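Yellow for the tables

Mafalda Henriques runs the laundry and supply room at Curnthorpe, a shared workshop building in Lilelport with eight rooms let out by the month. Part of her job is keeping the cleaning cloths in order. She washes them, sorts them, folds them and throws out the ones that are past use. When she started, all of this was done by whoever had time.

"There was one bin for everything," she says. "Floor rags, window cloths, the thing somebody used on a bicycle chain. You'd pick one out and wipe your table with it."

She began with colors. Yellow is for tabletops, gray is for floors, and anything with oil on it goes in a metal bin by the back door. Yellow was chosen for the tables mainly for the price, but she has come to like it. Most of the tabletops in the building are white, and a yellow cloth left on one gets seen from the door.

White tops show everything, she says. Pencil, scuffs, the small dark bits that come off shoes and boxes and end up on the table anyway. She doesn't mind.
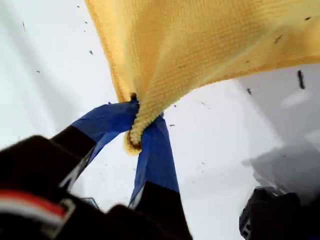
"I tell people to shake it first, before they wipe," she says. "Hold it by a corner and let it hang. If you go straight in with a cloth that's been lying on a table, you're just moving the crumbs to the other side."

The texture matters to her more than the brand. She wants a surface with some bumps to it, something that will pick up grit. The first lot she ordered, from Catterall, was smooth and thin and pushed water around. She used those up on the windows and went to Kokov for the next order.

Her washing rules are short. Warm water, no fabric softener, nothing with lint in the same load. Softener coats the fibers, she says, and then the cloth slides over a spill. She dries them on low heat and takes them out as soon as the machine stops – they crease if they sit, and she doesn't like folding creased cloths.

She leaves the tags on. Some people cut them off because they can scratch a polished surface, and she says that if she had polished surfaces to look after she would do the same. 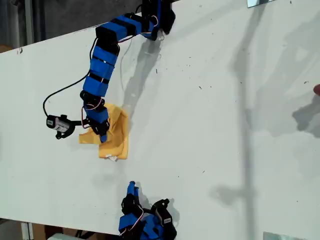

Folding, and who does it

Henriques folds in half, then in half again, and stacks with the folded edge facing out. Six go in a stack. She can pick up a stack with one hand and carry it to a room without dropping any.

She has given up asking the tenants to fold. For a while there was a sign in room 502 with drawings of each step, and the cloths still came back in heaps. "I took the sign down in July," she says. "They wipe the tables. That's what I want from them. I'll do the folding."

She does ask for two things. A wet cloth should be hung up, and a dry one should be left on the table where she can find it. Cloths stuffed into drawers are the ones that go sour, and she has lost more of them that way than to wear.

On a normal evening she goes through the rooms with a basket and collects whatever has been left out. It's a quiet part of the day and she likes it. The worn ones get a stitch of dark thread in one corner and go down to floor duty for a last few months.
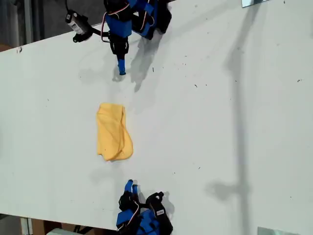

A yellow cloth bunched up on one of the white tabletops at Curnthorpe.

Asked what she would change next, she says hooks. There are not enough of them, and the ones by the sinks are too close together for anything to dry properly. She has measured the wall and is waiting to hear back about the drill.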